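클로든(Clolden) 개별스위치 멀티탭, 컬러 소켓 흰색 본체

안녕하세요, 플리브햄(Plivham) 생활전기 상품을 맡고 있는 사람입니다. 멀티탭 페이지에 글이 길면 아무도 안 읽는다고들 하는데, 저는 멀티탭 얘기만 나오면 말이 많아져서요. 이번에도 좀 길어요!

클로든은 제가 작년부터 집에서도 쓰고 사무실에서도 쓰는 모델이에요. 흰색 본체에 소켓 자리마다 색이 달라요. 분홍, 연한 청록, 노랑, 이런 식으로요. 처음 샘플 받았을 때는 솔직히 장난감 같다고 생각했는데 (죄송해요 개발팀) 책상 밑에 넣어 놓고 써 보니까 이 색이 진짜 편합니다. "노란 자리 꺼 줘" 하면 식구들이 다 알아들어요. 예전에는 "왼쪽에서 두 번째, 아니 그쪽에서 보면 오른쪽" 하다가 꼭 공유기를 껐거든요.

스위치는 소켓 위쪽에 한 줄로 붙어 있고, 네모난 누름식에 모서리가 둥글어요. 하나하나에 전원 표시가 있는데 좀 흐리게 들어가 있어서 멀리서는 잘 안 보여요. 저는 이게 오히려 깔끔해서 좋은데, 또렷한 표시를 좋아하시는 분은 참고하세요.

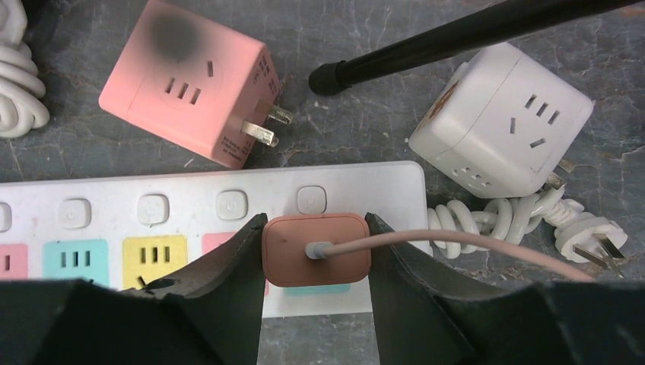
충전기 머리를 꽂을 때는 옆 칸을 꼭 생각하셔야 해요. 요즘 나오는 작은 네모 충전기는 대체로 괜찮은데, 옆으로 뚱뚱한 어댑터는 옆자리까지 넘어가기도 합니다. 저는 큰 어댑터를 끝자리에 몰아 두고, 휴대폰 충전기처럼 자주 뺐다 꽂았다 하는 건 손이 잘 닿는 쪽에 둬요. 충전기 색도 소켓이랑 비슷하게 맞춰 보세요. 저희 집은 분홍 충전기가 제 거라서 분홍 자리는 제 자리입니다. 남이 쓰면 좀 서운해요 ㅎㅎ

같이 찾으시는 물건으로 큐브형 멀티 콘센트도 있어요. 책상 위에 올려놓고 쓰실 분은 큐브, 책상 뒤나 바닥에 길게 놓으실 분은 일자형을 고르시면 됩니다. 저는 둘 다 쓰는데, 큐브를 멀티탭에 다시 꽂는 건 하지 마세요. 문어발은 안 돼요. 벽 콘센트에 각각 꽂아 주세요.

색상 문의가 정말 많아서 적어 둡니다. 일자형은 흰색 말고 주황이랑 연보라도 취급하고 있어요. 색마다 본체 모양이랑 스위치 배치가 조금씩 다르니까 주문하기 전에 상세 규격을 한 번만 봐 주세요. 주황은 바닥에 뒀을 때 눈에 확 띄어서 작업실 쓰시는 분들이 많이 가져가시고, 연보라는 아이 방용으로 꾸준히 나가요.
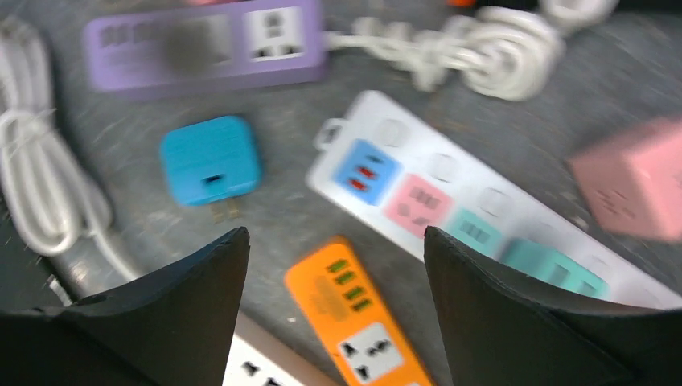

플리브햄 생활전기팀 | 멀티탭·연장선

선 정리 얘기도 해야죠. 흰 전선은 남는 길이를 크게 말아서 느슨하게 묶어 주세요. 꽉 조여서 작은 뭉치로 만들면 선이 꺾이고, 전기를 많이 쓸 때 열이 빠지질 않아요. 전열기처럼 센 걸 쓰실 때는 아예 다 풀어서 쓰시고요. 저는 예전에 빵끈으로 꽁꽁 묶어 놨다가 시포 은툴리(Sipho Ntuli) 과장님한테 한참 혼났습니다. 과장님이 저희 팀에서 반품 들어온 제품을 다 열어 보시는 분이라 선 꺾인 자국만 보면 표정이 달라지세요.

구성과 주문
품번: 647
구성품: 멀티탭 본체, 사용 설명서
한 상자: 4개입 (낱개 주문도 돼요)
출고: 스텔스테드(Stellstead) 창고에서 5일 안에 나갑니다
대량 주문: 400개부터는 주버트(Joubert) 대리점으로 연락 주세요. 단가가 따로 있어요.

자주 물어보시는 것들

벽에 걸 수 있나요?
접착테이프로 붙이는 건 권하지 않아요. 무거운 어댑터가 꽂히면 떨어집니다. 바닥이나 선반 위에 놓고 쓰세요.

욕실에서 써도 되나요?
안 됩니다. 물 튀는 곳은 다 안 돼요. 싱크대 옆도요.

청소는 어떻게 하나요?
벽에서 플러그를 먼저 빼시고 마른 천으로 닦아 주세요. 소켓 구멍에 낀 먼지는 마른 붓으로 살살 털면 되고, 물티슈는 쓰지 마세요. 저는 3월에 대청소하면서 집에 있는 걸 한꺼번에 합니다.

색을 섞어서 한 상자로 받을 수 있나요?
네, 주문 메모에 색을 적어 주시면 섞어서 담아 드려요. 적힌 색이 떨어졌을 때는 마음대로 바꿔 보내지 않고 먼저 전화드릴게요.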